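Clidthorpe Shoe Rack Set – README

Version date: 2023-08-05
Maintained by: Michalis Karagiannis

What is in this set

The set is about one small household job, to put slippers and slides in order on a rack. It has 1,322 short episodes, recorded in a corner of the Demby room. The rack has two shelves of wood with black metal at the sides, and it stands on its usual place near the wall. The floor is carpet.

How we understand "tidy"

A pair is tidy when both shoes are on the same shelf, side by side, and the toes look in the same direction. A shoe which lies on its side is not tidy, also when it is on the correct shelf. We do not ask that the colors go from light to dark.

Sample pictures

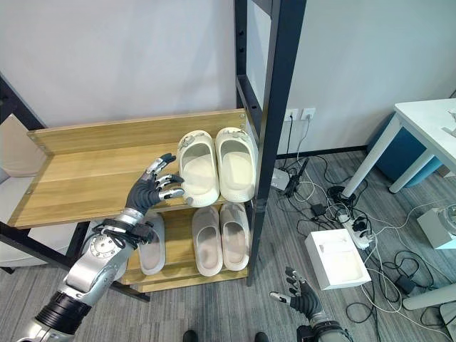
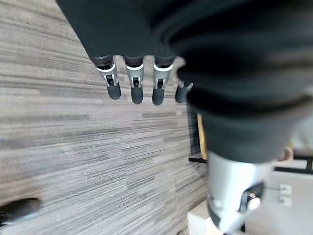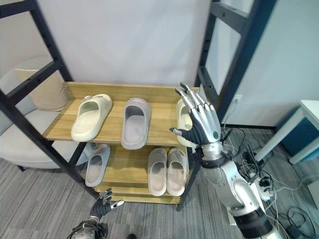

Slippers with straps on the upper shelf and slides below them in the first picture, only slides on both shelves in the third.

Comments received

Oyewole wrote that the rule for pairs is too strict for a family home, where people drop their slides and go, and asked for a middle label, "on the rack but not paired". I agree with this – the label will come in September.

Known problems

In 101 episodes the label of the left and right shoe is changed by mistake. Please leave them out until they are corrected. The pale slides are also difficult to tell apart, and over 90 episodes have a note "pair not sure".

Files

Labels are in the folder Curby, one text file for each episode. The first 100 were checked by two persons, the others by one.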